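Print this page | E-mail this page

Dusting and Wiping Down a Small Bedroom With One Cloth

Updated 01/08/2024

This page covers a full dry dust and damp wipe of a small bedroom, including the window. It does not cover carpet, mattress care or washing curtains, which have their own pages. The method was written for the furnished rooms at Clunau and works in any bedroom where there is little space to move things out of the way.

What you need

- White cotton or microfiber cloths, lint-free, hemmed on all sides. The Gredora flat-weave cloth is the one used here. Any plain white cloth will do if it has been washed at least twice.
- A bucket or deep bowl of lukewarm water.
- A mild surface cleaner. Quantities below are for Drirnunex concentrate.
- A dry towel for the windowsill.
- A disposable mask, if dust bothers you or the room has been shut up for a long time.
- A trash bag.

Do not use a colored cloth for this job. White shows how much dirt it has picked up, and you need to see that in order to know when to turn to a clean face. New cloths shed. Wash them without fabric softener, which leaves a film on the fibers that ends up on the glass.

Mixing the cleaner

Add 8 ml of Drirnunex to one gallon of water. Put the water in first. A stronger mix does not clean faster and will streak on glass and dark paint. Mix only what you will use in one session and pour out the rest when you are done. If you use a different product, follow its own label.

Folding the cloth

Lay the cloth flat. Fold it in half, then in half again in the other direction. You now have a pad four layers thick with two outside faces. By opening and refolding it you get eight clean faces in all, four from each side of the cloth. Use them in order and do not go back to one you have used.

Keep the pad flat under your palm. A bunched cloth touches the surface only at the high points of the folds and leaves lines of dust between them. The exception is narrow work, such as window tracks and the grooves of a door panel, where one layer of cloth pushed in with a fingertip does better than a pad.

Preparing the room

1. Remove watches, bracelets and rings that could scratch glass or finished wood.
2. Open the window if the weather is dry and still. In wind, leave it closed until the dusting is finished.
3. Pull the bedding up and cover it with an old sheet. If the bedding is due for washing, strip the bed at the end and leave it covered for now.
4. Clear small items from the tops of furniture. Put them in a box or on the covered bed, all together.
5. Unplug lamps and let the bulbs cool before touching them.

Dry dusting

Work from the highest surface to the lowest, and from the door around the room in one direction. Starting at the door gives you a fixed point to return to, which matters if you are interrupted.

Begin with the top of the door frame. Move the pad in one long stroke and lift it straight off at the end. Carry on with shelves, the headboard, the top of any wardrobe, picture frames and lamp shades. Wipe lamp shades from top to bottom with a dry cloth only.
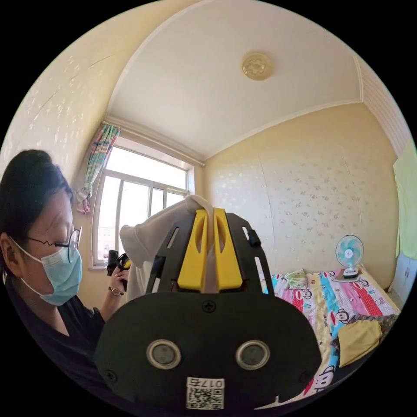
When a face of the cloth is gray, fold it to the inside. Do not shake the cloth out in the room. If you have run out of clean faces, gather the cloth by its four corners so the dust stays in the middle, carry it outside or to the bathroom, and start again with a second one. Shaking it from an upstairs window is not recommended where there is another window below.

Leave dry dusting of the windowsill until everything above it has been done. Dust from curtain rods and blinds settles there. Wipe the sill toward you in short strokes, catching the loose material at the edge, and use the trash bag for anything larger than dust.

Wait 22 minutes before the damp stage. Fine dust stays in the air for some time, and if you start too soon it lands on wet surfaces and dries in place. Use the time to wash lamp bases or sort the items you set aside.

Damp wiping

Dip a fresh cloth, wring it until it no longer drips, and fold it as before. Wipe hard surfaces in the same order as the dry dusting. Painted wood can be wiped directly. On waxed or oiled wood, skip this step and use a dry cloth a second time. Keep damp cloths away from outlets, switches and the backs of electronic devices. Remotes and phones should be switched off or have the batteries out, then wiped with a barely damp corner.

Change the water when you can no longer see the bottom of the bucket.

Window glass

Do the glass last and avoid direct sun. Cleaner that dries on warm glass leaves marks that have to be wiped again.

1. Tie curtains back, or pull the blind all the way up.
2. Wipe the frame and track first with a single layer of damp cloth.
3. Wipe the glass with a damp pad, side to side, starting at the top. Overlap each pass by half the width of the pad.
4. Dry at once with a clean dry cloth, using vertical strokes. With the two directions different, any streak that remains can be traced to the wetting or the drying.
5. Dry the sill with the towel.

Stand to one side and look across the glass at a low angle. Streaks running side to side mean too much cleaner or a cloth that was too wet. Vertical streaks mean the drying cloth was damp or had softener in it.

Do not lean out to reach the outside of the glass from an upper floor. Tilt-in sashes can be cleaned from inside. Fixed panes should be left for someone with the right equipment.

Washing the cloths

Rinse the cloths in cold water until it runs clear, then wash them with other whites at 129 °F. Keep microfiber apart from cotton towels, which give off lint, and check the cloth label for its maximum temperature. Dry on a line or on low heat. A cloth that has gone stiff, or that pushes water around without taking it up, should be moved to floor or garage use.

How often

Dry dusting every week is enough for a bedroom in regular use. Do the damp stage once a month and the glass every other month. In September, before the heating comes on, add the radiator or baseboard unit to the list and dust it cold.

Reference: Gough Household Sheet 669, Bedrooms and Small Rooms.

Print this page | E-mail this page

Related pages
Washing and Rehanging Lightweight Curtains
Removing Old Tape Marks From Window Glass
Turning and Airing a Mattress
Care of Waxed and Oiled Wood
Cleaning Window Tracks and Sash Channels
Storing Cleaning Cloths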